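Wrong ad, wrong page: keyword matching on small news sites

Project report, media and communication, second year
2024-07-19

What we did

Looked at ads that get placed next to news stories by automatic matching, and how often the match goes bad. Everyone has seen one. A story on a ferry sinking with a cruise offer under it. We wanted to know if it was rare or if we only remember the funny ones.

Two local news sites, Onton and Tellow. Both take ads through a service called Undar, which reads the words on the page and picks an ad from that. No logins, no cookies kept, fresh browser each time, so that the ads came from the page and not from us. In total 607 article pages saved, of which 343 had at least one ad we could save properly. The rest were blank slots or the site's own notices (subscribe, newsletter, lost cat appeal). We dropped those.

How we sorted them

Each ad went into one of three piles: fits, no link, clashes. "Clashes" means a normal reader would find it rude, daft or upsetting beside that story. Two of us sorted separately and then compared. We disagreed more than expected, mostly over "no link" against "fits". Is a sofa sale a fit for a housing story? We said yes in the end but it went back and forth.

Humour was not scored. Tried it in the first week and gave up, everyone laughs at different things. 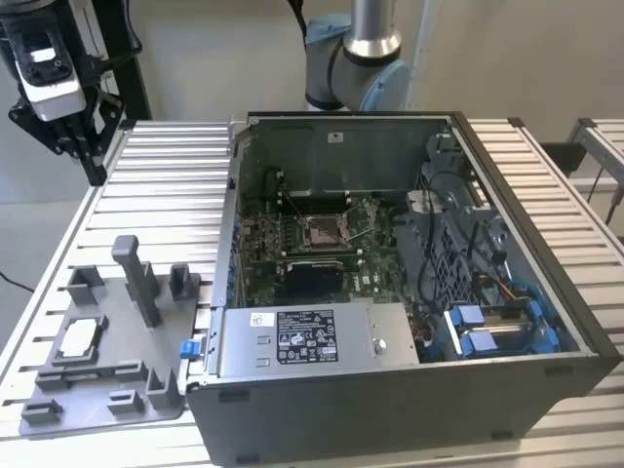 Clashes fell into two kinds, and the first was plain double meanings. One word, two senses, the service picks the wrong one. A story on a council strike got bowling. A piece about a drug trial got a solicitor. Hardware stories on Tellow were bad for this as well. An article on mending old computers has words like tower, socket, board and case all through it, which is fair enough when you have a desktop tower lying on its side with the panel off and an empty CPU socket in the middle of the board. The service sees "socket" and "tower" and offers an electrician and scaffolding hire. Nobody is hurt by that, it is just a wasted ad.

Second kind was worse. Right topic, wrong feeling. House fire, ad for wood burners. Factory closing, ad for the firm that was closing it. The matching has worked here in a narrow sense, the words do agree, but the ad does not know the story is bad news. We found 8 of these that we would call upsetting. 6 of them were on Onton, which runs more court and accident stories, so that may be all there is to it.

Tomaszewski test

Named after the textbook we borrowed it from. You take the story, change one word, and see whether the ad changes. We could not do this on live pages, obviously, so we made copies on a test page and ran Undar's free preview tool on them. Swapping "strike" for "walkout" got rid of bowling straight away. Swapping "fire" for "blaze" made no difference, still wood burners. Headline words seem to count for more than words lower down but we only tried a few so dont lean on this.

Problems

Ads change by the hour. Same page in the morning and at night could give two different ads, and we only saved one. Should of done both. Also the preview tool may not behave like the live service, and we had no way to check. Emailed Undar, got an automatic reply.

Sorting by hand was slow, and by the end we were tired and probably harsher. If doing it again, mix the order up so one site is not all sorted last (Onton was).

Still to do

Rerun in August when there is less news and see if the "no link" pile grows. Ask both sites whether they can block ads on certain stories. Tellow's page for advertisers says they can, Onton's says nothing. Full table of pages goes in the appendix, once the column headings are fixed.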